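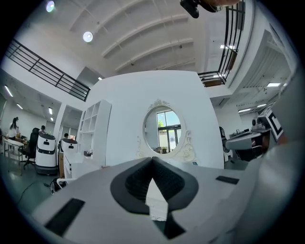

Photo: Guilan Cai / Pleltcombe workshop notebook

Wednesday, ground floor, pose jump on the hand-held gripper

Starting a fresh entry for this one so it stops getting buried under the charging notes.

Fault as reported by Yuxi: the recorded position of the tool hops sideways during a take, stays there for a bit, then comes back. The worst hop in the log is 245 mm. The hand holding the tool did no such thing. Yuxi was the one holding it and I was standing next to her. Three takes out of the morning's batch have it. The rest look clean, and I say "look" on purpose, as all we do is scroll through the plot and go by eye.

Why I care more than usual: the same Pureck tracking build is supposed to go on the arm next. A bad take from the hand-held tool goes in the bin. A hop like that in the position estimate of something with motors is a different matter. I have asked Wanting to hold the arm install until we can make the fault happen when we want it to. She isn't happy about the schedule and I don't blame her.

Theories so far, with what I think of them.

1. The mirror. Everybody's favorite. It hangs on the white partition, it shows the window and the glass door, and the tracker could be picking up features in the reflection and believing them. I'd like this to be true. It's cheap to fix and it makes a good story. But the tool has been pointed at that mirror in plenty of takes with no hop in them. Chenxi says the light was different. The light is always different. If the mirror is the cause I want to see the fault go away when it's covered and come back when it isn't, several times over, with somebody else choosing the order.

2. The marker. Elīna thinks the tracker locks to the wrong solution when it sees the square tag at a slant. A flat tag seen at a bad angle can be read as tilted either of two ways, that much is well known, and the filter is meant to throw out the wrong one. Does it? The Veltura release note says "improved handling of ambiguous poses." Improved from what, it doesn't say. I've read that line enough times now.

3. Blank walls. We have a lot of white in that room. White partition, white ceiling, white shelving. When the view is mostly partition there isn't much to hang on to. Possible. Boring, so it has had no attention.

4. Clock slip between the camera and the motion sensor. Wanting's pick. I put this one low at first and have moved it up since lunch, see further down.

5. The service robots. Someone suggested their sensors were bothering ours. I've seen no evidence for it and the person who said it had none either. Leaving it on the list so that it gets crossed off properly.

Afternoon. Tried to provoke theory 2 directly. Tag card held by hand and tilted slowly while the tool looks at it, then the same with the tool moving and the card still. Elīna had a plot up within minutes that she said showed the flip. I saw a wobble. It goes the right direction and it's far too small, and it doesn't stay, while the faults from the morning stay put for a second or more before coming back. We disagreed for a while. Her position is that a small flip plus a slow filter gives a long hop. Mine is that she should show me one.

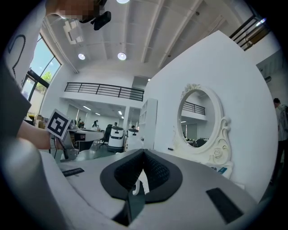

So we ran more of them. By the end of the session we had almost 90 short takes with the card, at every tilt we could think of, and no hop of the size we're looking for. That doesn't clear the marker. It does mean "it's obviously the marker" should come out of the ticket, where it still is as I write this.

One thing I don't like about our own test: a card in somebody's hand moves. Small movements, but the tracker treats the tag as fixed, so part of any wobble may be the hand. Redo with the card clamped to something heavy. I should have insisted on that at the start.

Now the clock. Guilan went through one of the three bad logs line by line, 1,520 lines, and found a stretch where the motion sensor timestamps bunch up just ahead of the hop. Same in the second bad log. The third doesn't show it, or the bunching is there and hidden by a dropout that we can't account for. Two out of three is interesting and I'm not going to call it more than that. Nobody has looked for bunching in the good logs yet. If it's all over those too, it means nothing. Guilan is doing that next and has been told to do it before telling anyone else about the first part.

Side note on Li, the little checking script that is supposed to flag jumps. It passed all three bad takes. It compares each position with the average of its neighbors, and if the neighbors have all hopped as well, the average looks fine. It has been giving us green marks for who knows how long. I would treat every older batch as unchecked. Chenxi objects to "every." Chenxi can pick the ones he trusts and put his name on them.

To do
Guilan: bunching in the good logs
Elīna: clamped card, same tilts
Yuxi: cover and uncover the mirror, Wanting to draw up the order and keep it to herself
Chenxi: fix Li so it compares against the start of the jump, then rerun it on the three bad takes before anything else
Me: write to Veltura and ask what "improved" means

Arm stays off the new build. The old build goes back on the tool for one batch tomorrow, same room, same hand. If it hops too, a good part of this page was wasted on release notes.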